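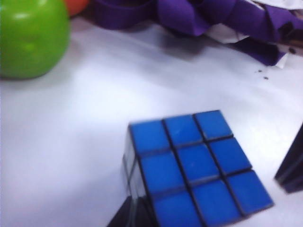 Most of the trouble we had with the Jekard planner came down to a simple question, namely how sure the arm ought to be about the way an object is turned before it is allowed to close its fingers. In the first version of the software we asked for a full pose every time, and the planner would sit and wait until it got one. A cube shows why this was asking too much. In Figure 1 the wrist view gives the pose estimator one clear blue face and only a narrow dark strip of the side next to it, so the tilt of the face is easy to read while the depth of the cube has very little to support it. We kept running into views like this one, and we slowly came around to the idea that the planner should be told what is known well and what is known poorly - and then be left to get on with it.

**Figure 1.** Wrist view with the cube between the gripper fingers and other objects farther back on the table.

The estimator, which we built on top of our older Flulholm tracking code, now passes along a separate confidence value for each of the six parts of the pose. The planner draws 330 candidate grasps, drops those that lean heavily on a weak value, and scores whatever is left. If fewer than 8 survive, it asks for a small sideways move of the wrist and tries again from the new view. We tuned the cutoff by hand on 700 logged approaches from the Allham bench, a slow job but a useful one, and we then left it alone for all 1,263 approaches reported in the next section. Readers who would like to use the planner with a different arm should expect to set this cutoff again - ours is tied quite closely to the noise of our own wrist camera.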